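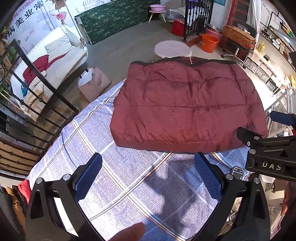

Puffer jacket, folded, on the checked cloth.

July 27, 2025
By Benoît Lecomte

About us

Bendum is a small research group working on one thing - getting robots to handle clothes. Folding mostly. Also stacking, turning over, pushing the air out of things that don't want to lose it. We started at Nundport with a borrowed desk and a pile of T-shirts, and we still have most of the T-shirts.

What we do, short version. People fold garments using hand-held grippers, the same finger shape our arms use. Every fold gets recorded. A policy is trained on the recordings and then goes on a two-arm station, where we find out what it missed. Then back to collecting.

Why hand-held. Teleoperation was slow for us and the folds came out stiff. With the grippers in your own hands you feel the fabric push back, and you fold more or less the way you would at home. New people get useful after an afternoon or so.

We collect outside the lab. Shops, salons, kitchens, anywhere that'll have us. Our first data set was all one white table and the policy was great at one white table. Patterned cloth underneath broke it completly. So now: patterned cloth, clutter, daylight from the wrong side, shelves full of stuff in back.

Where we are. 2,484 folds recorded as of June, 1,811 kept after review. The rest were dropped for bad tracking, or the garment slid off, or the start of the fold was missing. Eleven garment types. Trained on the kept set, the station gets through shirts and towels well. Quilted jackets are harder - they spring open, and the seams look like fold lines to the model. Half sleeves are fine, hoods are not.

One result we didn't plan for. We cut the training set to 1,530 folds, leaving out the plain-table recordings, and the jacket numbers went up a little. Fewer folds, more rooms. Still checking this with a second set of garments before we write it up properly, so please don't quote it yet.

The Šindelář rig is our test station. Two arms, one table, a door that sticks. Rernalton is the software side: recording, review, labels. Both are built in house and both change most weeks, so older notes on this site may be out of date. We're getting to it.

Who we are. Benoît Lecomte runs the group and does too much of the reviewing. The rest of us split between collection and training and swap every couple of months - whoever trains the model should of folded a few hundred jackets first.

Want to host a collection day? We bring the grippers and the garments. We need a table, a socket and a few hours. Write to the Nundport office and say what kind of room it is. Messy is good.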